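Do Home Air Monitors Tell You Anything? A Term Project on the Panum Sensor

Submitted 15th July

1. Why we picked this

The box for the Panum says it will help you "breathe with confidence." Our group wanted to know what that confidence is based on. The sensor costs less than a textbook, and the company gives no test data, only a chart with no units on one side. We borrowed a Bidgate meter from the department to compare it with. The Bidgate had been calibrated in May, so we trust it more, but we don't trust it completely either.

2. What we did

We put both devices side by side on a shelf in a shared kitchen and left them there for 7 days. Each took a particle reading at the same set times, which gave us 1,679 pairs. We threw out 47 of them where the Panum showed a blank or a reading of zero while someone was frying. The manual does not say what a zero means. We asked the company and got a link to the same manual.

3. What we found

On quiet nights the two agreed fairly well, which is not saying much, as there was hardly anything in the air to measure. During cooking the Panum lagged behind and then overshot. Its "air score" out of 100 dropped to red at times when the Bidgate showed nothing unusual, and stayed green through one batch of burned toast.
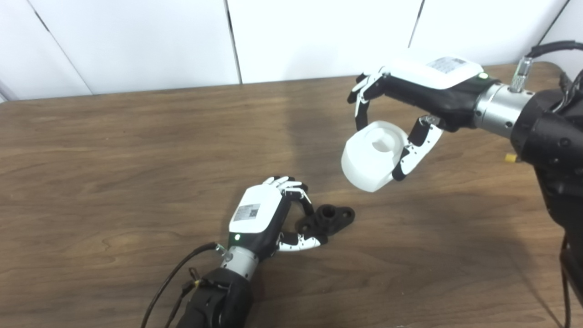 One reader of our draft objected that we were being too hard on a cheap device, and that most people only want to know when to open a window. A fair point, but the toast is exactly when you would want to open a window.

4. Problems with our own work

One kitchen is not a sample. We had a single Panum, so we can't say if ours was a bad unit. Steam may have thrown off both devices, and we did not record humidity, which we should have. The Brunet method in our course reader asks for two reference meters. We had one.

5. Would we buy it?

No. If you already own one, watch whether the number goes up or down and ignore the score.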